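We use cookies to improve this site. Accept | Manage settings

Filed under: Set-up Guides > Planning and Purchasing

4.2 Budgeting for a two-arm cell

1. Fix the task list before requesting quotes. Garment handling needs two arms, a tray and a hanging point.
2. Allow 17 percent of the hardware price for spare gripper fingers and cables.
3. Order the frame and the arms together. Nidside frames ship in November only.
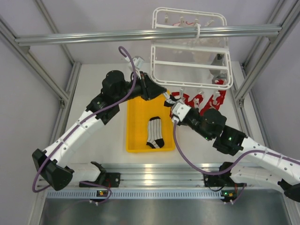 4. Enter each item on the Zosach planning sheet - one line per part number.

Note: Cable sets (part 2345) are priced per arm.

CAUTION: Do not order arms until the supply circuit has been approved in writing.

Section owner: Zamfira Preda
Last updated: 31 Jul 2021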